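4.3 Setting up the sorting bin and blocks

Read this section before you put the Leltham block set into use for the first time. The steps are the same for the 1,585 and the 142 sets, which differ only in the number of blocks supplied.

Placing the bin

1. Choose a flat, level table that can take the weight of the bin with blocks in it. The whole base must sit on the tabletop.

2. Lift the bin with two hands, one at each end, and lower it straight down. Do not drag it across a timber surface – the base will mark it.

3. Turn the bin so that the larger compartment is nearest to you and the shallow one is at the back.

4. Press down on each corner in turn. If the bin rocks, move it to another part of the table or fit the felt pads from the Cetholm accessory bag.

CAUTION: The rim is bare metal. Run a dry cloth along it before each use and check for burrs. Do not use a bin with a sharp or bent rim around children.

Loading the blocks

5. Take the blocks out of their bag and look them over. Set aside any that are split or have flaking colour.

6. Put the red and green blocks in the larger compartment. Lower them in by hand. Dropping them from height will dent the floor of the bin over time.

7. Leave the blocks as they fall. They may lie flat, lean against a wall or rest end to end.

8. Check that no block sticks up past the rim.

NOTE: Keep the shallow compartment clear while loading. It is used for finished sorts, as set out in Section 5.

Care and cleaning

Wipe the bin out with a damp cloth and dry it straight away. Scratches and dull patches on the inner walls and floor are normal wear and don't affect use. Avoid steel wool and scouring powder.

Overhead lights can throw glare onto the inside walls. If this makes the colours hard to tell apart, turn the bin a little or move the lamp.

Store the blocks dry, in their bag. Replacement blocks are sold in packs of 2, one of each colour. For spare parts, write to Žofie Kuruc at the Cetholm service desk.

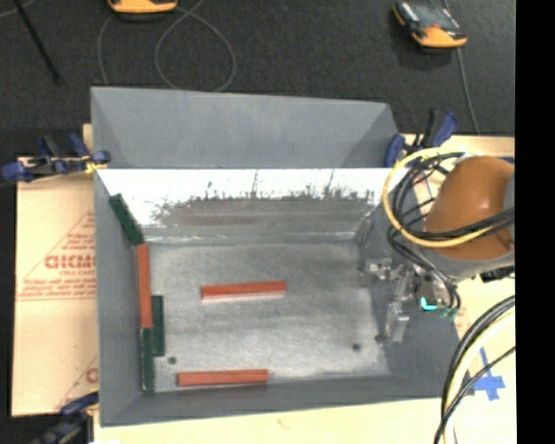 Figure 4-3. Larger compartment with three red and three green blocks loaded.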